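Learning to love the slow train

I used to be one of those people who refused to sit on a train for more than two hours. If there was a cheap flight I'd be on it, knees up round my ears, eating a sandwich that cost more than my shoes. 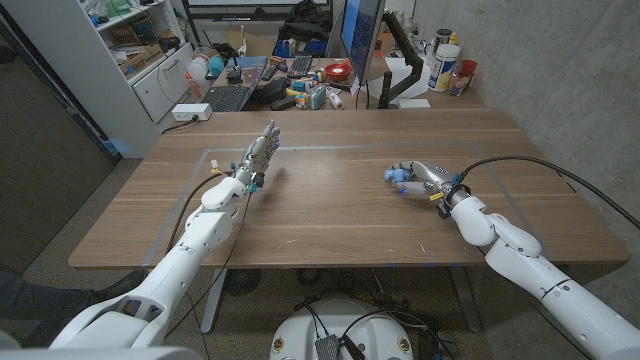
Then last January my flight to Jultholm was cancelled the night before, and the only way of getting there for my cousin's birthday was by rail. Four changes, one of them at quarter past five in the morning! I sulked all the way to the station. By the second change I'd stopped sulking, and by the time we were rattling along beside the water with the sun coming up I was texting everyone I knew to tell them they were doing travel wrong (sorry, everyone).

So I've been at it ever since, and a few of you asked in the comments how I plan these trips, so I'll have a go at explaining, though "plan" is a generous word for it.

I start with a paper map. I know, I know. But the apps only ever want to show me the quickest way, and the quickest way is usually a tunnel and a retail park. With a map open on the floor I can see the little wiggly line that goes up the valley and think, oh, I'll have that one. That's how I ended up in Karkau, a town I'd never heard of, with a lovely square and the best plum dumplings I've eaten in my life. I had 83 minutes there between trains and spent most of them in the bakery opposite the station, where the woman behind the counter drew me a picture of a plum when my phrasebook let me down.

Packing took me longer to get right. On the Jultholm trip I had a great big wheelie case and hated it by the first staircase. Now it's one rucksack, a Lollier I got second-hand with a dodgy zip, and if it doesn't fit on my lap it doesn't come. I take a flask, a proper book, a scarf that can be a pillow, and cheese. Always cheese. You make friends quickly on a long train if you've got cheese and a knife to share it with, although do wrap it well, as I once cleared half a carriage with something very ripe from the market.

Ekow Opoku, who I met on the Karkau leg and who has now become a proper pen friend, keeps a notebook of every journey he takes and adds up the miles. His total for last year was 3,312 and he was a bit disappointed with it! I've started one too but mine is mainly about what I ate.

A word on sleepers. I've done three and slept on one. Bring earplugs, take the bottom bunk if you need the loo in the night, and don't pay extra for the breakfast, which has been a roll and a tiny pot of jam every single time. I'd still book another tomorrow. Waking up and lifting the blind on a completely different country makes me feel about nine years old.

Next up is the coast line out to Nikzad, 11 hours if the connections behave, and I've got a window seat on the sea side. If anyone's done it, is there anywhere decent for soup near the station? I get in just after eight in the evening and I'll be starving.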